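Notizbuch Datensammlung, Juni, Eintrag 41
Tisch am Fenstergang, Start 9:20 Uhr

Guten Morgen an alle, die das später lesen (vor allem an Koen, der die Einträge ja immer von hinten nach vorn durchblättert). Heute geht es weiter mit den weichen Sachen, also Stoff greifen, anheben, wieder ablegen, alles mit den beiden Handgreifern. Ziel für den Tag sind 200 Durchgänge, für das Paket Nakby brauchen wir insgesamt 3000, da ist also noch ein schönes Stück Weg vor uns!
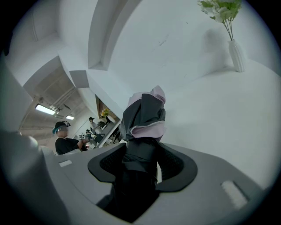
Beim Tempo habe ich mit Eugeniusz noch einmal gesprochen, und wir bleiben dabei: lieber ruhig zufassen, kurz halten, dann erst bewegen. Die ersten 24 Durchgänge habe ich deshalb als Probe markiert, bitte nicht ins Training nehmen. Und denkt daran, dass die Marker am Würfel möglichst frei bleiben, ich erwische mich selbst immer wieder dabei, dass ich das Handgelenk zu weit eindrehe.
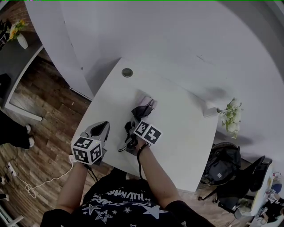
Beide Greifer am Tisch, Blick von oben.

Nach der Kaffeepause (danke für den Kuchen, Koen!) kam die Variante mit wechselnder Startlage dran. Die Gegenstände sollen jedes Mal ein bisschen anders liegen, sonst lernt uns das Modell bloß die Tischmitte auswendig, das hatten wir bei Festton ja schon einmal.

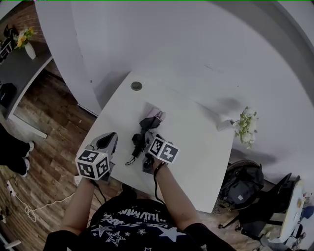
Offen ist noch, ob wir missglückte Griffe behalten. Eugeniusz möchte sie gern dabeihaben, mit eigenem Etikett, und ich neige inzwischen auch dazu. Koen, schreibst du bitte deine Meinung darunter? Sicherung läuft heute Abend auf die Platte »Schouten«.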